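Is the Girkness robotics open day worth it with kids?

Stumis is opening its lab in August and my two are wild about robots. Anything hands-on?

Umesh Solanki
Yes! We went last year and stayed five hours – they let visitors pick the next chore for the arm, and the bathroom sink station had the best crowd (my daughter cheered for a faucet!). Go early. 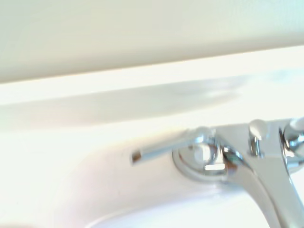 Vitalii Kovalchuk
Seconding the early start. The Derkach hall holds 70 people per demo, so get your slot at the door first.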